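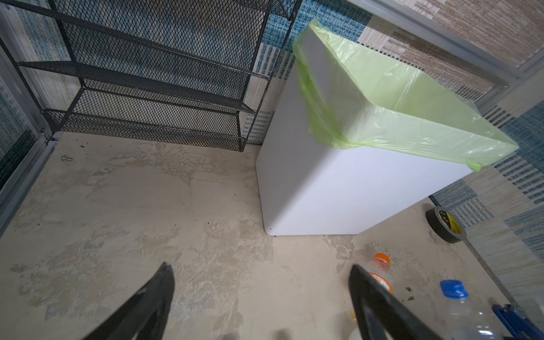 The sorting task from the wrist camera: bottles on the floor, bin with a green bag.

Equipment Planner, Robot Workcells (fixed term)

Donance is looking for a person who will plan and follow the purchase of equipment for our two-arm workcells. The contract is for six months at 25 hours per week, with start in December. The place of work is our Varghese site, and part of the work can be done from home after the first month.

We have now a list of 152 items to buy, to replace or to decide against. It goes from complete arms down to cables, fasteners and rolls of tape. Many of the items have only one quotation, and some have no quotation at all. Your first task will be to bring this list into an order that we can defend in front of the finance team.

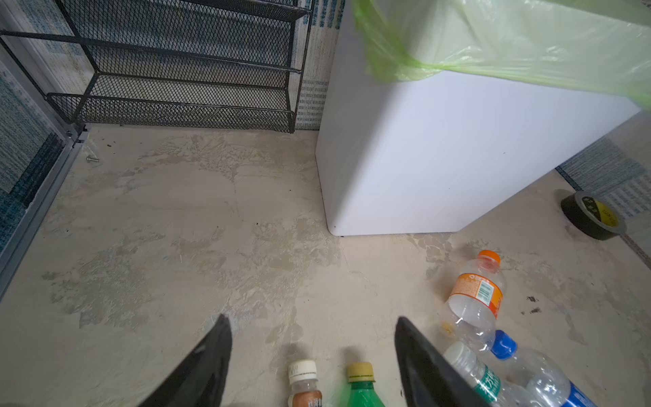

Gripper fingers are the part of the budget where we need the most help. We buy them as a wear part, but we never made a proper plan for how many we should keep in stock. The bottles we pick up differ in size and shape, some stand and some lie on their side, with caps in white, orange, blue and gold-yellow, so a finger that is good for one is not always good for the next. You will collect the wishes of the operators, ask for offers on two or three finger types, and write down what each choice costs us over one year, with spare parts and delivery time included.

The other tasks:

Keep the equipment budget in Mekilex up to date, every week.
Compare the renewal offer from Flurkisora for wrist cameras and mounts with at least one other supplier.
Plan the delivery of a second workcell so that the rails, the arms and the wall panels arrive in the right order.
Prepare a short monthly report, two pages at most.

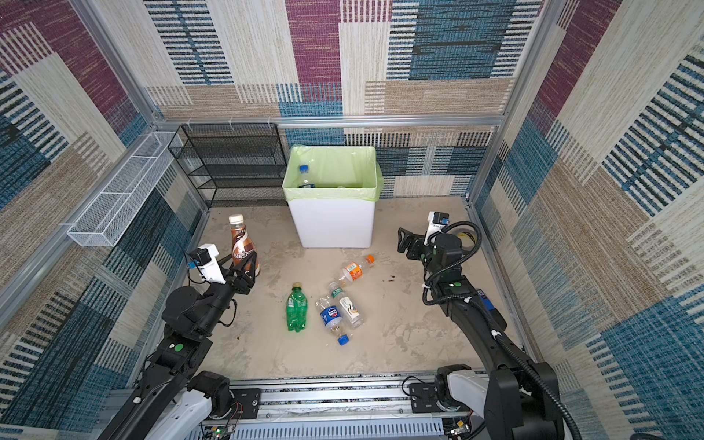

Two-arm workcell with the left gripper closed on a coffee bottle.

What we ask from you

You have experience in purchasing or planning for technical equipment, in a laboratory, a workshop or a factory. You can read a parts list and a simple drawing. You do not need to program a robot, but you should like to stand next to one and ask questions. Good written English is needed – it does not have to be perfect. 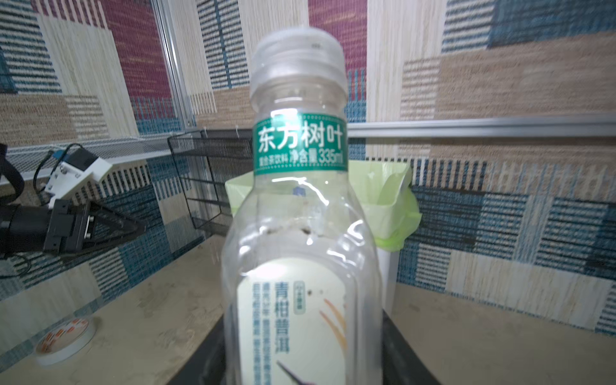 Empty 335 ml tea drink bottle, with the bin behind it.

How to apply

Please send a CV and one page about a purchase you planned yourself, including what became more expensive than expected. Applications are open until 29 October 2021. Questions about the tasks go to Ha-neul Joo, and questions about the contract and pay to Jaime Brandão. We pay 100 percent of travel costs for the interview, if you send us the tickets.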